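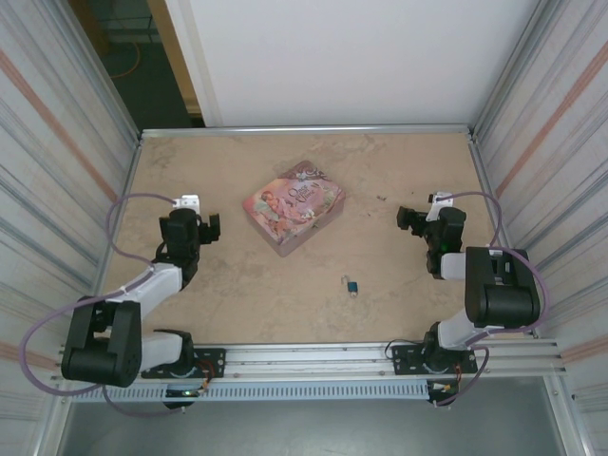 Can a machine put the laundry away yet? (or anything else)
Household & Shop Automation > General

skeptical_hinge
Every September my brother-in-law informs me that I'm one year away from never folding a towel again. He has been saying this since towels were invented. So I'm asking people who work with these things: is there any chore, at home or in a small shop, that a pair of robot arms can do today without a grown adult standing next to it, sweating?

Dishwashers don't count. A dishwasher is a cupboard that rains.

pustis_bench
Depends what you call a chore. Our Pustis setup is two arms on a rail, parallel grippers, nothing fancy. Give it a box in a spot it knows and it'll pick the box up all day. Turn the box a bit and it still mostly copes. Ask it to open the box and you'd better have brought lunch.

The small stuff is what hurts. A padlock is a terrible object. It's slippery, it's lopsided, the shackle swings, and then you want a key the size of a fingernail to go in a slot you can barely see yourself.

skeptical_hinge
So my valuables are safe from robots as long as I keep them in a tin box with a padlock next to it. Good to know.

mrs_torque
I think pustis is underselling it. I ran 100 tries of "pick up the tin, set it on the shelf" on our line at Basthorpe and got 95. For a machine that cost less than my first car that's very respectable.

oldgrease
And the other five?

mrs_torque
Floor.

oldgrease
Right. If I hired a kid who threw one tin in twenty on the floor I wouldn't be online calling him respectable.

mrs_torque
You'd also have to pay the kid, and he'd want weekends. Plus the tins were empty, nobody died. My point is that two years ago I wouldn't have gotten half of them.

ghanem_user
Speed is my complaint. We have the Ghanem kit in the shop and I timed it sorting hardware into bins. 155 seconds for 4 padlocks. I went and made coffee and came back and it was thinking about the third one. It got there! Every lock in the right bin. But I could have done it with my feet.

pustis_bench
Did you have it slowed down? Ours shipped with the speed capped and it took me a week to find the setting. Don't take it all the way up, though, unless you like the sound of a gripper meeting a table.

ghanem_user
...there's a setting?

pustis_bench
There's a setting.

skeptical_hinge
OK but the house. Has anyone here got one doing something in a house, where the furniture moves and there's a dog?

nightshift_nell
I had a Skinano on the kitchen counter for a summer. It wiped down one patch of counter beautifully. The rest of the counter it regarded as somebody else's department. Moved the toaster and it wiped the toaster.

I'd have it back, mind you. It was company at 2 a.m.

oldgrease
This is what I keep saying. Bolt the arms down, put walls up, keep the light the same, one or two things on the table, and they look like geniuses. My kitchen has never once had only two things on the table.

mrs_torque
Neither did my shop, until I cleaned it up for the robot. Half of what we gained on that line came from finally having to decide where things go.

oldgrease
So the chore got done by you.

mrs_torque
The first time, yes. After that I went home at five.

ghanem_user
Found the setting. Down to a much shorter coffee — will post proper times when I've stopped picking padlocks up off the floor.

skeptical_hinge
I'm forwarding all of this to my brother-in-law. Towels remain a human responsibility until further notice. Does anyone have one that can at least match socks?

nightshift_nell
I can't match socks.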